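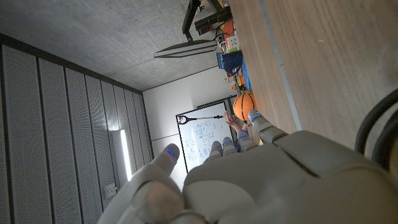 Setting up wrist camera rotation in Midell

Midell expects that every wrist image is upright. When the camera is mounted on a hand, this is almost never the case, so you must tell the perception node how the image is turned. This page is for Midell with the Feyisa driver, February 2023.

Before you start

Stop the planner. Open the file hand_cameras.cfg and check that both hands have their own block. If they share one block, copy it and change the name - the node reads only the first block with the same name.

Step 1. Record a short sequence

Keep the arm still and record 200 images from each wrist. Choose a pose where the camera sees a long straight line, for example the side of a table. A ball is good for checking the color, but it tells you nothing about the rotation.

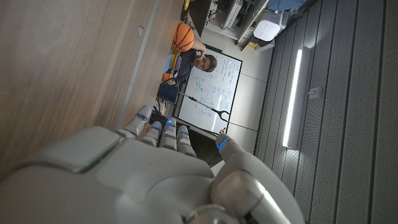
Step 2. Estimate the angle

Run the tool wrist_roll on the recording. It gives one angle in degrees for each camera. On our left wrist it was 113. Write the value in the field roll_deg, with the sign.

Step 3. Mask the fingers

The fingers stay in the image in most poses, and the tracker likes to lock on them. Set finger_mask to on and grow the mask by 6 pixels. With 4 we still had false points at the fingertips.

Step 4. Restart

Restart the perception node first, then the planner. If the log shows "roll not set", the block name is wrong.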